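Verfahrensanweisung: Wiederanlauf der Zweiarmzelle nach Greifverlust

Geltungsbereich: Standort Wuststead, Erprobungsbereich Hunholm
Verantwortlich: Capucine Lacroix, Anlagensicherheit
Fachliche Prüfung: Gaëtan Charpentier, Instandhaltung

1. Anlass

Im September kam es bei der Aufgabe „Telefon in Ständer einsetzen“ wiederholt zu Greifverlusten. Bei 2.310 ausgewerteten Einsetzvorgängen wurden 22 Fälle erfasst, in denen ein Telefon vor Erreichen der Endlage aus dem Greifer glitt oder schräg auf der Auflagekante des Ständers aufsetzte. In 16 dieser Fälle betraf die Störung den rechten Arm. Personen kamen nicht zu Schaden. In einem Fall wurde der zweite Arm weiterbetrieben, während der Bediener das Telefon von Hand entfernte. Dieses Vorgehen ist unzulässig und wird durch die vorliegende Anweisung ersetzt.

2. Erkennen der Störung

Ein Greifverlust liegt vor, wenn die Steuerung einen geschlossenen Greifer meldet, das Telefon sich jedoch nicht zwischen den Fingern befindet. Er ist auch dann anzunehmen, wenn der Arm beim Absenken stehen bleibt und die Meldung „Sollposition nicht erreicht“ ansteht. Telefone, die flach auf der Tischfläche liegen, gelten für sich genommen nicht als Störung, da sie die reguläre Ausgangslage bilden können. Maßgeblich ist stets der Abgleich mit dem Ablaufplan. 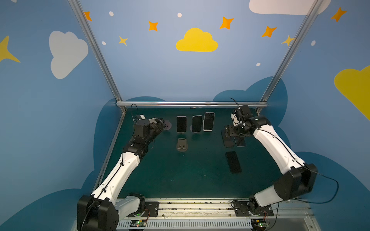
Abb. 1: Arbeitsfläche mit leerem braunem Ständer und flach liegenden Telefonen; im hinteren Bereich drei aufrecht stehende Geräte.

3. Stillsetzen

3.1 Ablauf am Bedienpult anhalten. Beide Arme sind anzuhalten, auch wenn nur einer von der Störung betroffen ist.
3.2 Stillstand abwarten und Sichtkontrolle beider Arme durchführen.
3.3 Ein im Greifer verbliebenes Telefon mit einer Hand sichern, anschließend den Greifer im Handbetrieb öffnen.
3.4 Antriebe abschalten und gegen Wiedereinschalten sichern. Die Arme können dabei absinken und sind vorher in die Ruhelage zu fahren oder abzustützen.

Der Handbetrieb nach 3.3 erfolgt ausschließlich mit reduzierter Geschwindigkeit. Eine zweite Person bleibt am Bedienpult.

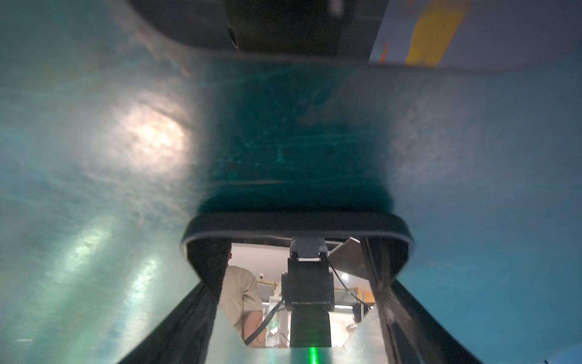
Vor jedem Eingriff ist mündlich zu bestätigen, dass kein Fahrbefehl ansteht. Die Bestätigung gilt nur für den jeweiligen Eingriff. Wird die Arbeit unterbrochen, etwa durch Schichtwechsel, ist Abschnitt 3 vollständig zu wiederholen.

4. Prüfung von Greifer und Kabelführung

4.1 Greiferfinger auf Abrieb, Staub und Fettrückstände prüfen und mit einem fusselfreien Tuch reinigen.
4.2 Schraubverbindungen am Handgelenk auf festen Sitz prüfen.
4.3 Kabelschlaufen an Schulter, Ellbogen und Handgelenk über den gesamten Bewegungsbereich von Hand verfolgen. Eine gespannte Schlaufe ist neu zu verlegen.
4.4 Ständer auf Standfestigkeit prüfen und nach Lageplan ausrichten.

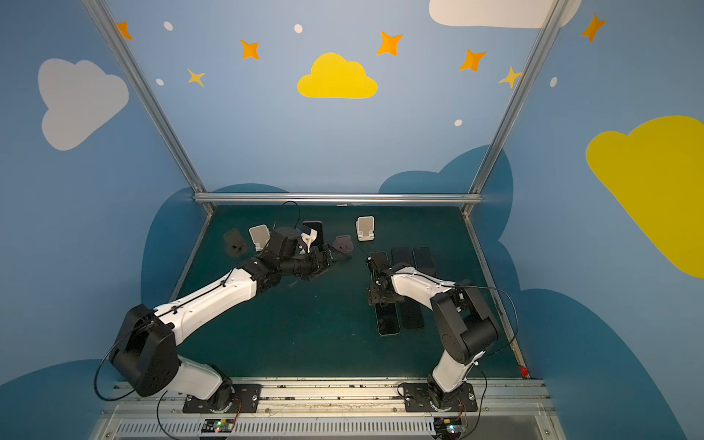
Ergibt die Prüfung keinen Befund, ist die Schließkraft des betroffenen Greifers auf 50 Prozent des Nennwerts zurückzusetzen und neu einzumessen. Eine Erhöhung der Schließkraft ohne vorherige Einmessung ist nicht gestattet. Beschädigte Finger werden nur gegen Teile des Lieferanten Deschamps getauscht.

5. Wiederanlauf

Der Bereich ist zu räumen. Danach werden die Antriebe freigegeben und beide Arme nacheinander referenziert. Der erste Einsetzvorgang wird im Einzelschritt gefahren, wobei der jeweils andere Arm in Ruhelage verbleibt.

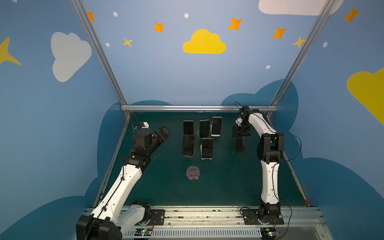 Abb. 2: Rechter Arm mit aufrecht gehaltenem Telefon; im Vordergrund ein leerer grauer Ständer.

Der Automatikbetrieb darf erst nach einem fehlerfreien Einzelschrittlauf je Arm freigegeben werden. Tritt der Greifverlust erneut auf, bleibt die Zelle außer Betrieb, und die Instandhaltung ist zu verständigen.

6. Dokumentation

Jede Störung ist noch in derselben Schicht im Anlagenbuch einzutragen. Anzugeben sind Uhrzeit, betroffener Arm, Ständerposition und ausgeführte Maßnahmen. Die Einträge werden jeweils am Freitag an den Standort Clustthorpe übermittelt.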